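Callent Kitchen Words

A word list of kitchen and table vocabulary in English, Spanish, Turkish and Tamil, collected from people who cook at home. Version 3, September release.

What this is

Callent Kitchen Words is a list of 2,000 entries, and every entry is something a real cook said for a real thing: a pot, a cut of vegetable, a stage of dough, the crusty bit at the bottom of the rice. Dictionaries are great for the formal word. They're much worse at the word your aunt shouts across the room when she wants the good strainer, and that second kind of word is what we love and what we went after!

The project began with a disagreement over lunch between Duygu Ertürk and Visitación Cordero about whether a tray with a raised edge is still a tray. Duygu said tepsi, Visitación said bandeja and then changed her mind to fuente, and by the time the coffee was gone they had a page of notes. Karthikeyan Sundaram added a Tamil column the next week. We're still arguing about the tray (entry group VES-tray, go and look, the notes field is long).

What's in the download

words.csv – the main table, one row per entry
speakers.csv – one row per speaker, with coded names
notes.txt – long comments that didn't fit in the table
groups.csv – which entries belong together across languages
changes.txt – what moved between versions

The text files are UTF-8. If your Turkish dotless i turns into a question mark, your spreadsheet program opened the file with the wrong encoding. Import it through the menu and pick UTF-8 by hand.

Columns in words.csv

entry_id – a short code, never reused, even when an entry is removed
lang – en, es, tr or ta
word – as the speaker would write it
word_latin – Latin letters, filled in for Tamil rows only
group – the thing being named, e.g. VES-plate-flat
plural – if the speaker gave one
register – home, market, restaurant, old-fashioned, joking
region – where the speaker learned the word, in their own terms
speaker – matches speakers.csv
note_ref – points into notes.txt, blank for most rows

Region is messy on purpose. One person wrote "my grandmother's side," and we kept it. Please don't turn these into map points, you'll only be guessing.

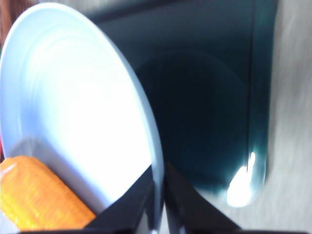

How the words were collected

We talked to 67 speakers, mostly in their own kitchens and a few in ours. Each talk had a free part and a naming part. In the free part the speaker told us how to make one dish they know by heart, and we wrote down every noun and verb that had anything to do with the work. In the naming part we went through a list of things and asked, "What do you call this at home?" If they had two words, we took both and asked when they'd use each one.

The free part gave us the best material by far. People relax once they get to the frying! Verbs came pouring out that we would never have thought to ask for: words for pressing the water out of grated cucumber, for shaking a pan without a spoon, for tasting just the sauce. Müzeyyen Başaran sat in on most of the Turkish talks and has a wonderful ear for the little endings people put on a word when they mean a small one or a nice one. These are kept as separate entries when the speaker treated them as separate, and joined when the speaker laughed and said it was the same thing.

Asking order matters more than we expected. In version 1 we always asked for "plate" before "bowl," and speakers who had just said plate tended to call the next few things some kind of plate too. From version 2 on, the list was shuffled for each talk. Rows from the unshuffled talks have an entry_id that starts with A, so you can leave them out if you're looking at that kind of thing.

The groups, and why they leak

Groups are our own invention and the shakiest part of the whole list. A group is meant to hold all the words for one kind of thing, and that works nicely for salt. For containers it falls apart almost at once, and we think the way it falls apart is the fun part, so we left the seams showing.

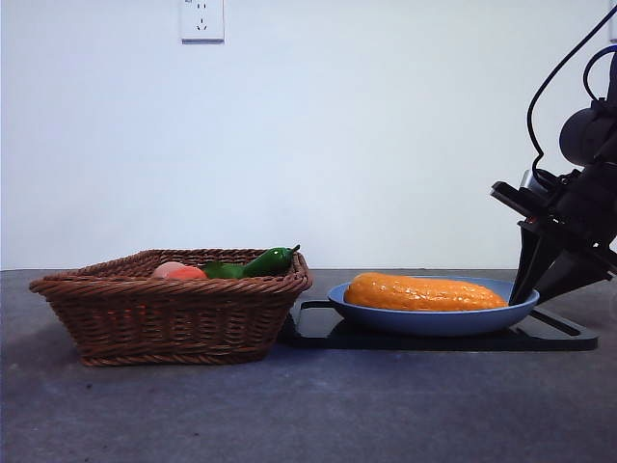
Basket words are the ones we get the most mail about. English speakers in our list mostly stop at "basket" and add something in front of it: bread basket, fruit basket, egg basket. Spanish gives us cesta, cesto and canasta, and our speakers do not agree on where one stops and the next begins. Turkish has sepet for nearly everything, plus sele, which several speakers kept for a wide and shallow one. Take a rectangular wicker basket with the sides flaring out and a thick rolled rim, like the one sitting beside the blue dish here: Visitación says cesta with no pause at all, while Alper Aksoy wants to know how deep it is before he'll commit. So BSK-flared and BSK-shallow share a good many rows, and if you join the tables on group you will see some words twice. That's expected.

Corn was the other big surprise. English "corn," "corn on the cob," "ear" and "cob" overlap in ways that English speakers themselves found funny when we read their answers back to them. For some, the cob is the whole thing you hold in your hands; for others it's only what's left when you've finished eating. In Spanish we have maíz, mazorca, elote and choclo, and the choice tells you a lot about where a person grew up. In Turkish it's mısır for the plant, the grain and the snack, and koçan for the core. We split all of this into PRD-corn-whole, PRD-corn-grain and PRD-corn-core, and we marked 272 rows across the full list as "contested," meaning at least one other speaker of the same language told us the word belonged somewhere else. Corn has more than its share of those.

A contested mark is not an error mark! Please keep those rows in. If you drop them you get a very tidy list that nobody's family speaks.

Spelling and sound

Speakers wrote their own words whenever they were happy to. If they weren't, we wrote what we heard and read it back. Home words often have no settled spelling, and we went with the speaker's choice even when a second speaker spelled the same word another way. The group column brings them together.

For Tamil, the word column is in Tamil script and word_latin follows a simple home-made scheme that Karthikeyan explains at the top of notes.txt. It's made for reading aloud, with doubled letters for long vowels. It doesn't match any of the library schemes, so convert from the script if you need one of those.

There are no sound files. We did record the talks, and we promised the speakers that the recordings would stay with us. Many of them have babies, phone calls and family news in the background.

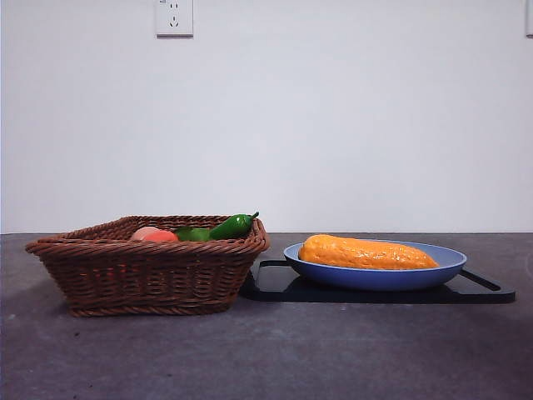
Known problems

Produce is heavy, tools are light. We did a lot of talks during the late summer, and people wanted to talk about what they were cooking. Peppers, squash, beans and corn are very well covered. Knives are thin, and baking pans are thinner still.

Tamil has the fewest speakers. The rows are good but they lean on a handful of households that know one another, so treat agreement between them with care.

The joking register was marked unevenly. Duygu marks nearly everything as joking and Alper nearly nothing. In version 3 both of them went over a shared set of rows and wrote down why they disagreed (see notes.txt, section R), but the older rows were not gone through again.

Brand words used as common nouns are kept if the speaker used them that way. They carry the tag "trade" in the register column, next to whatever else is there.

A few verbs have slipped in under noun groups. We found 33 of them while getting this release ready and moved them all to the new ACT groups. There are surely more hiding. If you find one, send us the entry_id and we'll be very happy.

Using it

People have used the list for classroom games, for a crossword, and for labeling shelves in a shared kitchen. The Jullumine reading group used the dough verbs for a whole evening and sent us eleven new ones, all of which are now in! Language teachers seem to like the region column best. If you're training a spelling checker or a search tool, use the register column to decide how chatty you want it to be.

Please don't use the speakers file to try to work out who anyone is. Names are coded, ages are given in wide bands, and the towns are as vague as the speakers wished them to be.

To load it in a spreadsheet, open words.csv, filter lang, then sort by group. To see one thing across all the languages, filter group and leave lang alone. That second view is the one to start with – pick VES-pan-small and read down.

Adding words

We want more! Send a message with the word, the language, what it means in your kitchen, where you learned it, and a sentence that somebody in your house would really say. The sentence is worth more to us than a definition. If your word disagrees with one that's already in the list, send it anyway and tell us which entry it disagrees with.

New rows are read by two people who speak the language. Spanish goes to Visitación, Turkish to Müzeyyen and Alper, Tamil to Karthikeyan and his mother-in-law. For Spanish and English we could really use a second reader, so write if you have a free evening now and then.

Terms

Free to use, copy and change, for any purpose, as long as you name the list and say which version you used. If you change rows, give your copy a different name so the entry codes don't get mixed up. The recordings and the signed forms are not part of the release.

How to cite

Ertürk, D., Cordero, V., Sundaram, K., Aksoy, A. and Başaran, M. Callent Kitchen Words, version 3. Ekance.

Next up

Version 4 will have the knives (promise), a proper set of words for lids, and the leftovers vocabulary that Alper has been collecting in a notebook since we started. Uçar has offered us their test kitchen for the baking talks, so the pans should finally get their turn too.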